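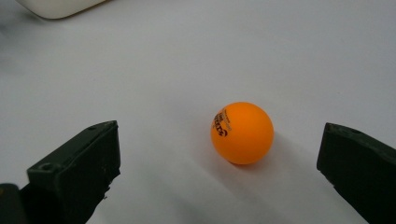
Testing a Volatility Filter for a Moving Average Crossover

Davoud Yazdani
Term project, Computational Finance

1. Purpose

A moving average crossover tends to lose money when the price drifts sideways. I wanted to see if a simple filter, based on the average true range (ATR), would cut down the number of bad entries.

2. Data and setup

The data set was 1,901 hourly bars of one currency pair, exported from Dokon as a text file. The export ends in July. I removed duplicate bars before running anything – there were a few near the daily rollover at midnight. The strategy was written in Python and run on the Stidholm lab server.

The slow average used 60 bars and was not changed. The filter has two settings. Length is the number of bars in the ATR. Threshold is the ATR value below which no trade is opened. Exits ignore the filter.

3. Results

With Threshold at zero the filter does nothing, and this run was the baseline. Raising it removed many short losing trades but also delayed some entries into real trends. The filter blocked new trades on 610 bars at the setting I kept. Drawdown was smaller than in the baseline, and net profit was nearly the same.

Length mattered less than I expected. Very short values made the filter switch on and off too often.

4. Limits

Spread was fixed at 2 points, and slippage was left out. Only one pair was tested. The settings were chosen on the same bars they were tested on, so a separate test period is still needed.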